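Workshop tips: recording laundry and clutter examples with a hand-held gripper

These notes cover collecting demonstrations of cloth handling at home, where a person works the gripper by hand and the recordings go to train a policy. They come out of the Trekthorpe sessions and the later ones at Jaltport. Most of it is housekeeping.

Before the first recording

Charge everything overnight. A tracking dropout at a low battery looks much like an operator error when you replay it, and you will waste an evening sorting one from the other.

Wipe the lens with a dry microfibre cloth. Do it again after every break, as denim and fleece shed more lint than you would expect.

Work the jaws through their full travel and listen for grit. If the linkage clicks, back off the pins a quarter turn, brush out the fluff and retighten. Do not oil it. Oil ends up on the clothes.

Leave the clutter in. Our early Ollow set was recorded on a bare bench with a single grey towel, and the policy trained on it was no use on a bed. Patterned covers, cables and half-buried garments belong in the examples if they will be there on the day the thing is used.

Choosing garments

Jeans are a good second garment and a poor first one. Start with tea towels until your pinch is consistent. Denim is stiff enough to hold a ridge, so aim for a raised fold and close the fingers on either side of it. Avoid rivets, buttons and zip pulls. The pads slide off metal and the resulting wobble gets learned along with everything else.

Mix the colours. Blue garments on a blue cover are harder to pick out than white on blue, and a set needs plenty of both. Keep a tally on paper by the door.

Making the movement

Approach at one steady speed. Pause with the jaws open for a count of two, close, then lift. The pause gives the labelling script a clean point to cut on.

Keep your spare hand out of view unless the task calls for it. If you have to clear a snag, stop the recording, clear it and start a fresh one.

Do not correct a bad grasp halfway through a lift. Put the garment down, open fully and go again. A set of recoveries is worth having, but record it separately and name the folder accordingly.

Watch trailing leads. A cable that runs across the garment will be lifted with it sooner or later. A loose loop over the shoulder works better than tape on the sleeve — tape leaves residue and pulls at the connector when you turn.

How many to record

At Jaltport we settled on blocks of 10 with a short rest between them. Wrist fatigue shows up in the jaw trace well before you feel it. One long afternoon produced 41 usable recordings, and the last few of those were slow enough that we later dropped them from the set.

Rearrange the pile after each block. Pick the whole lot up and let it fall. Arranging it by hand gives you the same tidy heap every time.

Storing and naming

Copy files off before you pack up, to two separate drives. Name each folder by place, garment and block, in that order: lagos-jeans-03 sorts properly, jeans3-final does not. Keep the calibration file in the same folder as the recordings it applies to. If the camera mount has been bumped, recalibrate and start a new folder.

Write down the light. A lamp on one side of the room changes the look of a patterned cover considerably, and a one-line note in the log is enough.

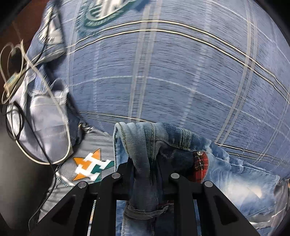
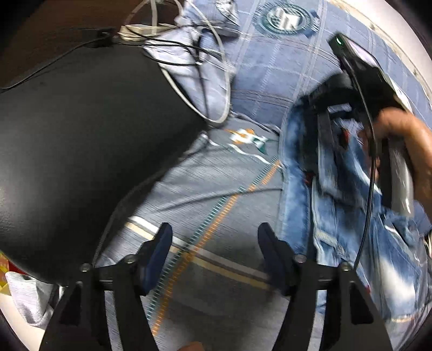
Jeans and blue plaid, same session. First picture: jaws closed on a fold. Second picture: jaws open.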